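Setting up and looking after the shoe rack station

Last updated 13th August

These steps cover the shoe rack station at the Nidetport site: the rack, the two-armed robot that works at it, and both hands. They assume the robot is already commissioned and you have the Stinon control software running on the station computer. If the arms have never been moved on this unit, do the Calimlim first-power procedure before you start here.

What you need

Hex keys for the rack frame and the wrist covers
A screwdriver that fits the shelf screws
Lint-free cloths and isopropyl alcohol
Spare fingertip pads
Masking tape and a tape measure
The station log

Allow a morning for a full setup. A routine check takes 18 minutes if you find nothing wrong.

Part 1: Rack and floor

1. Switch the arms to hold and press the emergency stop before you step between the robot and the rack. Leave it pressed until Part 2.

2. Push down on each end of the upper shelf, then the lower one. Neither should rock. If one does, tighten the screws at that end a little at a time and try again. The wood crushes if you go straight to full torque, and after that the screw never holds as well.

3. Check the black uprights the same way. Grip one near the top and pull toward you. Movement at the top usually comes from a loose crossbar lower down, so start at the bottom and work up.

4. Measure from the back of the rack to the wall at both ends. The two readings should match. Carpet makes this harder than it sounds - the feet settle over a few days, and a rack that was square when you left it can be off by the next session. Measure again after the first day of use.

5. Tape the carpet at each foot once the rack is where you want it. Replace the tape when the edges lift.

6. Put the shoes out. Cream slides go on the upper shelf, toward the right-hand end, with the rest on the lower shelf in pairs. Keep them as pairs. The reach tests below are written for a pair on the upper shelf, and a single slide will give you a pass that means very little.

Part 2: Arms and hands

7. Clear your own things out of the robot's reach and release the emergency stop. Wait for both arms to report ready in Stinon. If only one does, power down and reseat the connector for the other arm at the base before trying anything in software.

8. Home the left arm, then the right. Watch the cable near each wrist during the whole movement. It should hang in an easy loop and never go tight. If it does go tight, stop the arm and re-dress the cable with the arm at full reach, then home again.

9. Open and close each hand five times from the Undden hand panel, with nothing in it. Listen for a click at the base of the thumb. A soft tick as it starts is normal. A click partway through the travel means the thumb mount needs tightening.

10. Jog the left hand up to the upper shelf with the fingers upright and the thumb out to the side. Use slow mode. Bring the thumb tip down to the toe of the nearer cream slide until the contact reading comes off zero, and stop there.

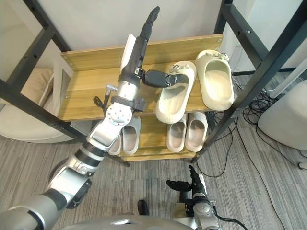

11. Write down the contact reading, back the thumb off, and repeat twice from the same start position. On our unit the three readings sit within 2 counts of each other. If yours wander more than that, clean the thumb pad with alcohol, let it dry, and do the set again. If they still wander, go to "Uneven contact readings" further down.

12. Check the height of the forearm against the lower shelf while the hand is up. The forearm comes close to the front edge on the way in and on the way out, and the shoes on the lower shelf are closer still. Add clearance by moving the elbow point outward in Stinon. Don't raise the wrist to get it, or the thumb will arrive at the slide from too steep an angle.

13. Park the right hand low in front of the rack and save the pose. It needs to be far enough from the left arm's path that the two can't meet if the left arm is stopped and restarted halfway.

14. Save the whole set under a new name. Never save over the previous set until you have run a full session on the new one.

Part 3: First run

15. Run the reach test at quarter speed with one hand on the emergency stop. Let it go through the full list of positions even if the first few look fine. The last positions are at the right end of the upper shelf and they are the ones that fail.

16. Run it again at half speed. Look at the rack as well as the robot. If the top of the rack shakes as the hand touches a slide, go back to step 3.

17. Log the run number and the name of the saved set. Full speed can wait for the next day, after the second wall measurement.

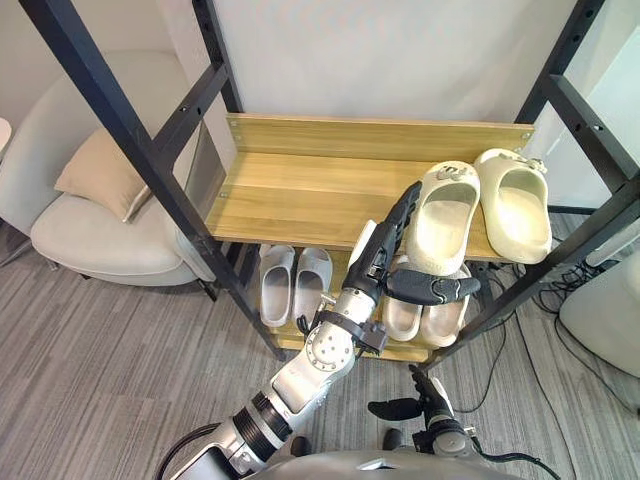 Marian Tolhurst
Station technician, Nidetport

Part 4: Routine care

Before each session

Wipe the fingertip pads on both hands. Slides leave a film on the rubber, more in warm weather, and the contact readings drift low before you can see anything on the surface. Wipe along the finger toward the tip.

Walk the cables from the robot to the wall. The ones to the right of the rack collect there on the carpet and tend to work their way toward the foot of the frame. Pull them back so that nothing lies under a foot or across the arm's side of the tape. You don't need to coil them. Tight coils kept pulling on the plugs, and we gave up on it in May.

Run step 9 on both hands.

Every week

Check the bolts on the round joint plates by eye and by finger. Mark each one with a thin line of paint pen across the head and onto the plate, and you can see at once if one has turned.

Check the strap bracket on the forearm. It should not slide when you push it toward the wrist. If it slides, refit it, then repeat step 8, as the cable loop will have changed length.

Repeat the three readings from step 11 and compare them with the last set in the log.

Every 4,000 cycles

Replace the thumb pads, worn or not. Our left thumb pad takes more work than the right, but we change them together so there is only one count to keep. Peel the old pad from the side, clean off all the adhesive, and press the new one down for a full minute. Repeat steps 10 and 11 afterward. The new pad is thicker than the one you took off and the old contact point will be wrong.

Part 5: Common faults

Uneven contact readings

Swap the thumb pad first. If that changes nothing, power down, take off the wrist cover and look at the small connector at the side. Reseat it and check the wire behind it for flattening. If the wire is flat or shiny at one spot, it has been rubbing on the cover and needs to be replaced and routed further in.

Hand stops short of the shelf

This is almost always the rack. Measure to the wall before you touch the saved poses. If you correct the pose for a rack that has moved, you will have to correct it back again later, and by then there are two errors in the log to untangle.

Slide tips up when the thumb touches it

The thumb is too close to the front edge of the toe. Move the contact point back toward the strap in small steps. Check too that the slide is sitting flat and isn't hanging over the front of the shelf.

Fault 158 on the Undden panel

The hand has lost its home position, usually after an emergency stop with the fingers partly curled. Open the hand fully from the panel, wait for the reading to settle, and home that hand only. There is no need to home the arm again. If the fault comes back in the same session, stop using the hand and log it.

One arm drops slightly when you release the hold

A small dip is normal after the arm has been powered off overnight. If it happens each time you release the hold, run the gravity check in Stinon with the hand fitted. People often run it with the hand off and forget to repeat it.

Shutting down

Move both hands clear of the rack and lower the arms to the rest pose before switching off. Press the emergency stop, then switch off at the base, then close Stinon. Leave the shoes where they are unless the shelves need wiping, and write the cycle count in the log before you go.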